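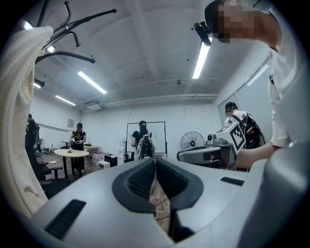 Schicht 62 begann mit dem Kleidungsstück. Amparo Lozano führte den Handgreifer an den Kragen, schloss die Backen, hob an, hängte den Stoff an den Haken und nahm ihn wieder herunter. Vorgabe waren 121 gültige Durchläufe. Ungültig war jeder Durchlauf, bei dem die Hand zögerte.

Früher hatte sie bei Rudum Mäntel angenommen, Garderobe Ost, Nummernmarken aus Blech. Die Marke 379 fehlte seit Oktober. Jetzt stand in ihrem Vertrag »Bewegungsvorlage, Stufe 2«. Der Lohn war gleich geblieben, die Pausen waren kürzer und wurden von Flistik vergeben.

»Durchlauf 40 verworfen«, sagte Cayetano Bermúdez vom Nebenplatz. »Du hast den Ärmel glattgestrichen.«

»Er war verdreht.«

»Steht nicht im Ablauf.«

Sie sah im Protokoll nach. Glattstreichen war als Abweichung 806 geführt, Ursache: Gewohnheit. Sie setzte neu an. Kragen, Backen, Haken.

Gegen Mittag meldete Flistik eine Änderung. Abweichung 806 werde übernommen — die Kunden in der Garderobe Ost hätten sich über verdrehte Ärmel beschwert. Alle verworfenen Durchläufe seien zu wiederholen, mit Glattstreichen, Dauer zwei Sekunden.

Amparo strich den Ärmel glatt. Sie brauchte drei.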